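2023-12-26
Bench notes, Driladdale back workshop

Heat off when I got in, kettle on, heat on, in that order. Esperanza Montes had left a note on the door asking for "the table back by lunch." The table is shared property and the note was underlined twice, so today's entry is housekeeping. Hollska tests can wait until there is a surface to do them on.

Rules as agreed in July, copied out again because the July page has gone missing, probably under something:

Food packaging goes first. Wrappers, cups, tissues, straight in the bin. Nobody is saving a crumpled wrapper for later, whatever they claim.
Cardboard goes flat and into the paper pile. If it has tabs, unfold the tabs.
Anything with a battery or a screen stays put until its owner has been asked.
Strings are the exception to everything. See below.

The bin with the light blue bag goes right up against the front of the table while clearing. The two underneath are fine for someone sitting down, but from standing height you end up throwing under the edge of the table, and Consuelo Villca's aim is no better than mine.
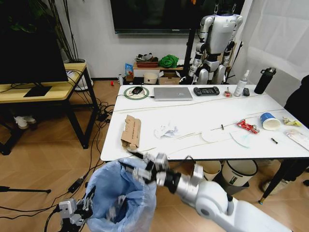

On strings. They run across the tabletop, they are thin and pale, and against a glossy white surface they are close to invisible until your sleeve finds one. Pull one and whatever is sitting on it comes along. So lift things, don't sweep them. I know sweeping is quicker. I swept in July and spent 30 minutes on the floor with a flashlight. The small dark clip stays on its string too. Consuelo wants it left where it is and I have stopped asking.

The thin translucent sheets are a judgment call. They look like trash, and half the things we have ordered from Ruawai looked like trash when they came out of the box. Moved to the "ask" tray until somebody claims them or a week goes by.

Back row stays as it is: laptop closed, mouse on its green-rimmed mat, spray bottle, water bottle at the corner. The game console also stays, under the battery rule, though I have opinions about a game console on a work table. They were noted in July.

Wipe down last, one pass with the spray and one dry. Don't spray anywhere near the laptop. Don't spray the mouse mat either, it holds a damp patch for hours (ask me how).

Still open:
- Cables on the floor, left side. Need a proper cover strip. Grurner sells one in 5 meter lengths, I only want two.
- Bin bags. Last order was a box of 400, and we are down to the ones that don't open at either end.
- Answer Esperanza's note. Underline something.

Recent entries
Hollska bracket, second attempt
Where the good scissors went
Parquet and chair wheels: a truce
Label maker, out of tape again

Driladdale Workshop notebook | Questions to Consuelo Villca | Back to top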